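Fleline Slope Notes: ground, rain and road records after the fire

README and data card, third release

Maintained by Wim Van Dijk. Corrections are welcome at any time, also small ones.

This dataset contains written observations from the burned slopes on the east side of the Fleline valley, between the village of Skoryk and the upper bridge over the Heria. It covers what came after the fire: rain, mud, blocked culverts, closed roads and the slow return of plants. The fire itself is not covered.
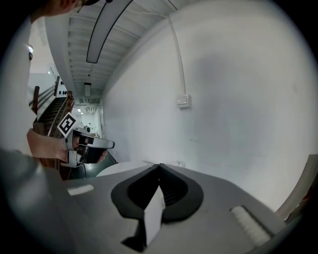
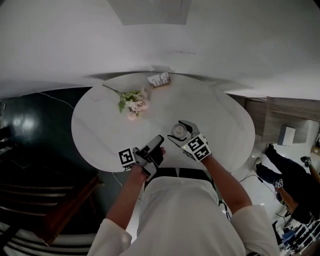
Hand-held grippers, one with a black-and-white square marker on it; in the second picture they are over an oval marble-topped table.

What is in the package

observations.csv -- the main table, one row for each visit to a station
stations.csv -- the list of stations, with position, slope and burn class
rain.csv -- readings from the rain gauges, in millimeters
roads.csv -- closures and reopenings of the valley road and the two forest roads
notes/ -- the original text of the observers, one file per month
CHANGES.txt -- what is different from the previous release

All tables are in UTF-8 with a comma as separator. The decimal sign is a point. The first release used a semicolon and a decimal comma, and if you have old scripts you will have to adapt them.

Background

The lower part of the valley has always had mud in spring. People in Skoryk know which cellars get wet and which corner of the school road will be covered with gravel after a hard rain. After the fire this knowledge was not enough anymore. Water came down in places where it had never come before, and the culvert below the sawmill, which had been sufficient for as long as anyone remembered, was blocked in the first autumn.

At that time several people were already writing down what they saw, each in his or her own way. One kept a notebook in the car. Another sent messages to relatives who lived lower down. I asked if I could bring these notes together in one table, and later we agreed on a fixed list of places to visit. The list has 17 stations. It has not been changed, even though today I would choose a few of them differently.

Stations

The stations are numbered from the village upward. Station 1 is the retaining wall behind the bus stop, and station 17 is the flat ground above the upper bridge. Most of them can be reached on foot from the road. Station 12 requires a steep path and is visited less often than the others, especially in winter.

The burn class in stations.csv has four values: none, light, moderate and heavy. I assigned the class myself in the first weeks, by looking at the soil and at the roots still in the ground. It was not done with laboratory methods or with satellite images. Please do not compare it directly with an official severity map. Where I hesitated between two classes, I wrote the lower one and put a remark in the column class_note.

Three stations are outside the burned area and have the class none. They are on the same side of the valley and have similar slopes, but the soil at station 4 is more sandy.

Columns in observations.csv

station: number of the station
month: month of the visit, counted from the first autumn after the fire
time: time of day, local, in 24-hour format
observer: a letter code, not linked to any name
cover: share of the ground covered by living plants, in percent
ash: yes, no or unclear
flow: none, trace, clear water, muddy water, debris
depth_mm: depth of fresh mud at the stake, in millimeters
culvert: open, partly blocked, blocked, not applicable
remark: free text, shortened from the original

The value for cover is estimated by eye in a square marked with four pegs. Two observers standing at the same square can easily give different values, and a difference of ten percentage points should not be taken too seriously. The depth of mud is measured with a ruler against a painted stake. When the stake was gone or leaning, the field is empty.

An empty field always means that the value was not noted. It never means zero. This mistake has been made already with the second release, and it made the summer look much drier than it was.

Rain gauges

There are gauges in the village, at the old quarry and near the upper bridge. The village gauge is read by hand at seven in the morning. The other two are connected to loggers and the data is collected with Zelix, a small program that I wrote for this purpose and that has a separate README.

The logger at the quarry stops sometimes when it freezes. These periods are marked with the flag F. I did not fill them with values from the village, although the two are usually close, as the few occasions when they are far apart are exactly the ones that matter for the slope. In one thunderstorm in June the quarry received 90 millimeters and the village stayed almost dry. The water reached the village anyway, by the road.

Roads

A closure in roads.csv starts when the barrier was put across the road or when the first observer reported that cars could not pass. The column source tells which of the two. Reopening times are less reliable than closing times. People report quickly when a road is closed and much less quickly when it is open again, and on the upper forest road it could take until the next regular visit, on Wednesday, before it was noted.

Partial closures (one lane, or no trucks) are in the table since the second release. Earlier ones are missing, and I have not found a good way to reconstruct them.

How the data was collected

Each station was to be visited once a month and also after heavy rain, as soon as it was safe. In practice the visits after rain are not equally distributed. The stations near the road have many and the higher ones have few. If you calculate an average depth of mud per station without taking this into account, the lower stations will look worse than they are.

Observers were asked not to go up during rain, in darkness or when stones could be heard moving. A few notes show that this rule was not always followed. I have kept these observations, but I ask users not to see them as a model.

From the notebooks to the table I typed everything by hand. A second person read the first 1000 rows against the originals and marked the errors, mostly swapped station numbers. The later rows were checked only by a script that looks for impossible values. The present release has 2000 rows in observations.csv.

Possible uses

The data can be useful for teaching, for local planning and for anyone who wants to compare the return of plants on different slopes of one valley. A class in Skoryk has used it to draw maps of the culverts. It can also help to decide which culvert should be cleaned first before the autumn.

It is not suitable as a warning system. The data is published months after the visits, and the network is too small to say something about a particular house. It should also not be used to set the price of insurance or the value of a property. Some stations are close to gardens, and the owners allowed the stakes on the condition that the information would serve the village.

Privacy

Names, telephone numbers and license plates were removed from the notes. House numbers were replaced with the number of the nearest station. The village is small, and a person who lives there can probably still guess who wrote what. All observers were told this before publication, and one asked to have the remarks left out. The measurements of this observer are included without text.

Known problems

The pegs at station 6 were moved by cattle in the first summer and put back in a slightly different position. The cover values before and after should be treated as two series.

The word debris was used by observer C for branches and leaves also, and by the others only for stones and larger material.

In March of the second year there are duplicate rows for stations 9 and 10. I left both versions in, with the flag D, as I could not decide which one is correct.

The times in the first two files in notes/ may be one hour wrong because of the change to summer time. In the tables they are corrected as far as I could see it.

License and citation

You may use, copy and change the data for any non-commercial purpose if you mention the source. Please cite it as: Van Dijk, W., Fleline Slope Notes, third release, and mention the release number in every case, as the culvert column was recoded and results from different releases will not match.

Corrections should give the file, the row and, if possible, how you noticed the problem. I answer slowly during the hay season. The next release will contain the new gauge at the mouth of the Heria side stream, if the logger survives the winter.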